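Looking after the hand-held gripper pair
3 min read

We keep one station at Edham with two hand-held grippers, a left and a right, and I have been the person who looks after them since December. I love this job more than I expected to! They are simple machines, all links and pivots and two black fingers each, and when they are set up well they're a joy to hold. A few views of the work, then my notes on how we keep the pair in shape.

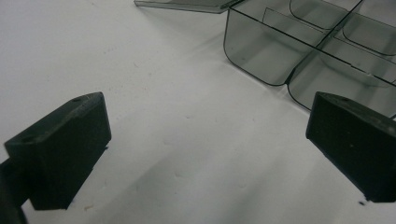

Fingers open, with the compartment tray beyond them.

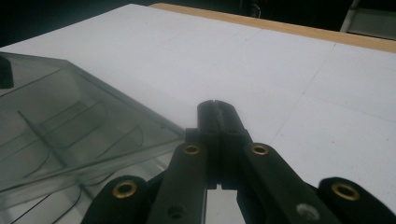 Fingertips closed. The brass-colored rings are at the pivots.

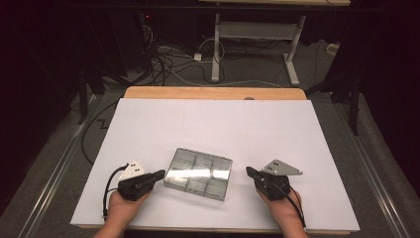

Both grippers at the board, one on each side of the tray.

My day starts with the fingers. I close them slowly and look at the seam where the tips meet, first with the room lights on and then against a flashlight. A little raggedness in the seam is normal on ours after a few weeks of use. What I don't want is a gap that's wide at the top and shut at the bottom, which on this design nearly always means a finger screw has backed out. Tadeusz Czerwiński drew the fingers for us and he tightens those screws by feel (I use the small torque driver, and we have agreed to disagree).

Next come the pivots. I open and close each gripper 50 times before anybody works with it, listening more than looking. A dry pivot has a tiny tick in it, always at the same point of the stroke, and once you've heard it you will hear it forever. One drop of the Valleo light oil on the pivot, wipe, another few strokes, done. Please don't use the thick grease from the Zieliński cabinet! It feels wonderful for one afternoon and then it collects every bit of dust on the table.

The marker plates on top get a dry cloth and nothing else. I check that each one sits tight by pushing gently on a corner. If a plate has moved even a little, the gripper comes off the station and gets calibrated again, and that takes me 34 minutes when the software is in a good mood.

Cables are the part I was slowest to learn. Each one needs a loose loop by the wrist so the gripper can turn over without tugging, and it shouldn't hang so low that it sweeps things off the board. Wiesława Sowa came up with the loop size we use now, and my forearms thank her every evening.

The log for the left gripper passed 854 hours on 15/05/2024, still on its first set of links. The right one has had 2 new fingers in that time, both printed on the Cerel machine down the hall. The next job on my list is a fresh set of pivot rings for the right gripper, and I can't wait to have it apart on the bench again.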